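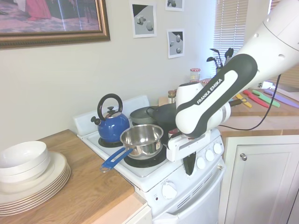

Kitchen Notes: The Stove Is Not a Shelf

A small stove gets treated as furniture. It is flat, it is right there, and within a week of any cleanup it has collected a kettle, a saucepan, the big skillet and a lid that belongs to one of them, or possibly to something we gave away in February.

Farzad Asadi, who cooks most of the lunches at Borkari, has asked us to pass along his house rules. There are 2, which is fewer than we feared.

First, the kettle may live on a back burner. It has earned it. Everything else goes home after washing, and the cast iron gets dried and wiped with a little oil before it goes anywhere. Soaking it overnight "to loosen things up" loosens up mainly Farzad.

Second, turn your handles. A saucepan handle sticking out past the counter edge will find a sleeve sooner or later, usually when the soup is ready.

Plates and bowls can stay stacked on the butcher block next to the stove, where people reach for them anyway. Please oil the block now and then. Emanuel Dinu keeps the bottle and has 700 ml of it, bought in a mood of optimism.

Jars with no label will be opened and sniffed, and the sniffer's ruling is final. Spare lids go in the box by the door until the end of the month.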